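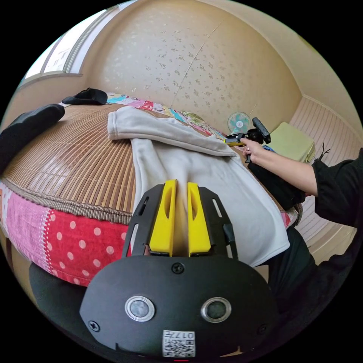
Sleeping Cool: A Talk with Kavitha Ramasamy

Kavitha Ramasamy has sold bedding in Bisar for 13 years, and she still sleeps on a bamboo mat from April to September. "Cotton holds the heat of your body," she says. "Bamboo lets it go."

She wipes hers with a damp cloth each week and stands it in the shade — never in full sun, which makes the slats brittle.

What about winter? "I roll it up and put it behind the wardrobe. Then I complain about my back until spring." Her shop opens at 9 a.m.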